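3.2 Storage habits and discarded food

Households in the Kostlow sample kept a storage diary for 4 weeks in May. Each entry gave the item, the shelf it was placed on, and the day it was eaten or thrown away. Of the 1,246 entries, 137 ended in disposal. Fish and cooked leftovers were discarded more often than dairy, which agrees with the earlier Vender survey.

Shelf position mattered less than we expected. Items on the upper shelves were forgotten mainly when something taller stood in front of them. Respondents who wrapped fish and put it on a lower shelf did not use it sooner than those who left it higher up, although they reported fewer complaints about smell. Three households stopped buying fresh fish during the study and were left out of the comparison in this section.

The shelf categories used for coding are upper, middle, lower and door. Fish on an upper shelf (Figure 3) was coded "upper" whether or not it was wrapped. 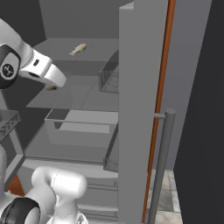

Figure 3. Fish on the upper shelf of a gray cabinet, computer rendering.

Entries with no shelf recorded were coded as missing and do not appear in the shelf totals.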